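휴머노이드 매장 작업 안전 점검표 (의견 포함)
Paralby 점검 양식, 2021년 4월 28일
대상: 채소 진열대 및 바구니 운반 작업

저는 한국어가 모국어가 아닙니다. 표현이 어색한 곳은 의견란에 적어 주시면 고치겠습니다.

1. 작업 구역
[적합] 바닥에 미끄러운 것이 없는가.
[조건부] 로봇 발의 주변에 통로가 확보되어 있는가.
의견: 통로 폭 기준은 85cm입니다. 의자와 선반이 가까우면 폭을 다시 재어 주십시오.

2. 바구니 취급
[적합] 빈 바구니로 먼저 시험하였는가.
[적합] 테두리를 잡는 힘이 설정값 안에 있는가.
의견: 테이블 위에서는 바구니를 천천히 내리는 것이 원칙입니다.

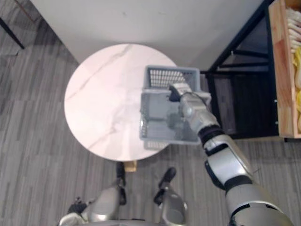

내리는 속도는 초당 500mm를 넘지 않게 설정합니다. 이 값은 Statmont 지침에서 가져왔고, 6월에 다시 검토할 예정입니다.

3. 진열대 접근
[적합] 손끝이 칸막이에 강하게 닿지 않는가.
[보완] 무른 채소와 단단한 채소의 힘 설정이 구분되어 있는가.
의견: 토마토와 당근을 같은 값으로 잡으면 안 됩니다. 설정표를 두 개로 나누는 것을 요청합니다.

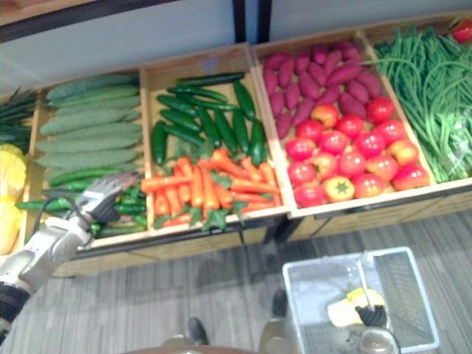 Kiều: 힘 설정을 나누는 것은 찬성합니다. 다만 작업 중에 설정표를 바꾸면 더 위험하니, 팔이 정지한 상태에서만 변경할 수 있게 규칙에 넣어 주세요.

위 의견을 반영하여 항목 3에 "정지 후 변경"을 추가하였습니다.

4. 손과 케이블
[적합] 손가락 관절에 이물질이 없는가.
[적합] 손끝 고무에 찢어진 곳이 없는가.
[보완] 바닥 케이블이 팔의 이동 범위 밖에 있는가.
의견: 케이블은 고리 모양으로 남기지 말고 벽 쪽으로 정리해 주십시오.
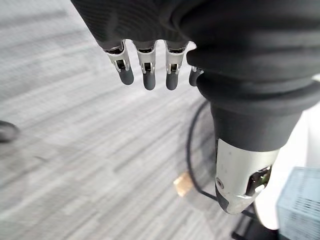
5. 비상 정지
[적합] 버튼을 누르면 양팔이 모두 정지하는가.
[미확인] 재시작 전에 사람이 구역을 확인하는 절차가 있는가.
의견: 절차서는 Sallari 폴더에 있다고 들었으나 아직 읽지 못했습니다. 확인한 다음에 기입하겠습니다.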